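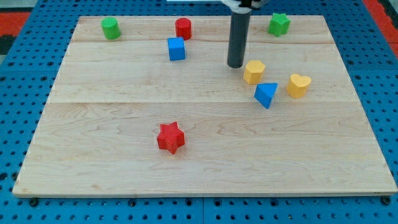

*The blocks on the maple board, with the green star toward the back.*

Kumiko had meant to put the blocks away before supper, she really had, but the yellow heart was sitting there so nicely near the green star that she pulled up a chair instead. Her uncle Yasuo had kept shapes like these in a Ledell biscuit tin – dented, and smelling of ginger to this day – and he used to let her make towns of them. The blue cube was always the bakery. "Who lives in the red one?" Tomoyo asked from the doorway, and came to sit down too.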